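How to Prepare and Submit Your Model Portfolio

Last updated: October

Applicants to the Sollby new faces division are asked to submit a portfolio before an interview can be arranged. The following steps explain what to include, how to present it and where to send it. They apply to applicants for editorial, commercial and fitting work.

Before you begin

Applicants must be at least 18 years of age on the day of submission. Younger applicants should ask a parent or guardian to write to the division first. Professional photographs are not required at this stage, and Sollby does not charge a fee for reviewing a portfolio.

Step 1. Take your digitals

Digitals are plain, unretouched photographs that show your natural appearance. Stand in front of a plain wall in daylight. Wear fitted clothing in a single color, with no logos. Hair should be worn down in one set and tied back in the other. Makeup should not be worn.

You will need:
- a full-length front view
- a full-length side view
- a head-and-shoulders front view
- a head-and-shoulders profile, left and right

Ask another person to hold the camera at chest height. Selfies and mirror photographs will be returned.

Step 2. Record your measurements

Use a soft tape and measure over light clothing. Record height without shoes, then chest or bust, waist, hips, inseam and shoe size. State whether you are using inches or centimeters and do not mix the two. If a measurement falls between two marks, write down the larger one. Fitting clients work directly from these figures, and an incorrect entry may lead to a canceled booking.

Step 3. Select your portfolio images

If you have worked before, you may add up to 29 images from previous assignments. Place the strongest image first and the second strongest last. Credit the photographer under each image. Work for Brzozowska and other catalog clients may be included once the catalog has been released to the public.

Images showing other models should be left out unless you have their written consent.

Step 4. Assemble the file

Save everything as a single document. Your name, city and contact number should appear on the first page, followed by your measurements, your digitals and your selected work, in that order.
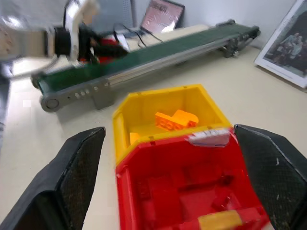 Printed portfolios are accepted at the Ovcombe and Firkolness offices. Use a standard black book with clear sleeves, and write your name inside the front cover. Books may be collected on any Saturday before noon.

Step 5. Submit and wait for a reply

Send the file through the applicant page and keep the reference number you receive. Last season the division reviewed 1,821 portfolios and invited 136 applicants to interview, so please allow four weeks before contacting us. Questions on editorial work should be addressed to Zubaida Virk, and questions on commercial and fitting work to Natália Abreu.

Applicants who are not invited may submit again after six months with new digitals.

Related pages
What to Expect at Your First Interview
Understanding Your Agency Contract
Runway Walk: Practice Notes for Beginners
Travel and Expenses for Out-of-Town Bookings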